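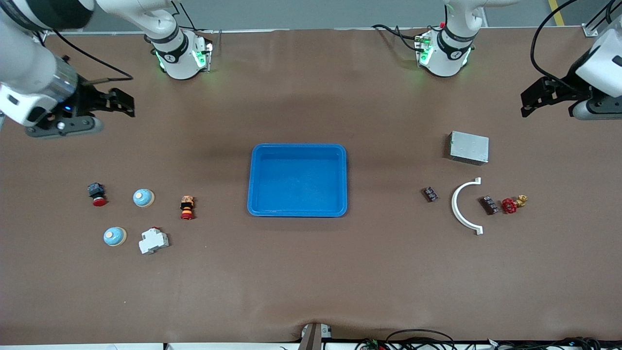 16/10/2022

Home late, tea gone cold beside me, and I want to get this down before it all runs together in my head. Kidus Bogale and I have had the two-armed kit from Stekden for 3 days now, out of the fortnight they let us keep it on trial, and today was the first day I felt I was reviewing the thing instead of just being polite to it.

I should say what we want it for, or I shall read this back in February and wonder. Edumdale repairs and resells old control panels, and there is no end of small parts to be sorted: stop buttons, breakers, terminal blocks, little valves, all the odds and ends that come in mixed up in the same box. Stekden's sales sheet says the pair of arms can be taught to pick such things off a table and put them in a tray, and that anyone patient can do the teaching. Well, I am patient. I once spent most of 2015 relabelling the stores.

We put the blue tray in the middle and laid out parts on both sides of it, so that each arm would have its own share and neither would need to reach across. Kidus chose them, and he was rather wicked about it. On the left there was an emergency stop lying on its side with its red cap tipped over, a white breaker, a little push-button piece standing up on end and a couple of pale blue button caps. On the right he gave it a grey metal box, two dark terminal blocks, a white pipe clamp and the small gate valve with the red handwheel, which I am fond of and did not want dropped. He set one of the blocks right inside the curve of the clamp, quite on purpose, and went off whistling to fetch his notebook.

It did better than I had feared and not as well as the sheet promises. The breaker went in first time. The grey box went in too, though very slowly, as if it were being carried in to a sleeping baby. The button caps are the trouble. They are low and round, and the fingers came down on the first one, closed, and sent it skating off towards the tray like a puck. Kidus says a softer pair of finger pads would cure that, and Stekden do sell them, of course, as an extra. The block inside the clamp needed three goes, and on the second the clamp came up along with it and hung there, and we both laughed out loud. The valve was fine! I had my hand halfway out to catch it and felt silly afterwards.

The teaching I truly liked. You guide the arm through the job a few times, then let it try, then put it right where it goes wrong, and I found I was talking to it under my breath the way I used to with Stela Cârstea's boy when he was learning to tie his laces. The handbook is another matter. It runs to 309 pages and the part on setting the grip strength is split between two chapters, neither of which mentions the other. I have written to them about it, kindly, I hope.

Cables are my other grumble. There are a good many of them, trailing over the back of the table and bunched along the front as well, and if we keep the kit I shall want them clipped down properly. The brown covering has a wrinkle near the bracket at the front too, which I keep meaning to smooth out and keep forgetting.

Stela rang at dinner time to ask whether it was worth the money, and I said I didn't know yet, which is the truth. She has a quote from Lodhi for a single arm that costs a good deal less, and she wonders if one arm would do us, given how seldom both were moving at once today. I can't say she is wrong. But I did like having the 2 of them, one for each side, and no swapping things round. Kidus would have the pair tomorrow if it were up to him, pads and all. Zorness have promised to let us see theirs running before we decide, so I must ring them and fix a time.

Tomorrow the button caps again, slower, and with the grip turned down. Must remember to take my reading glasses in, and milk.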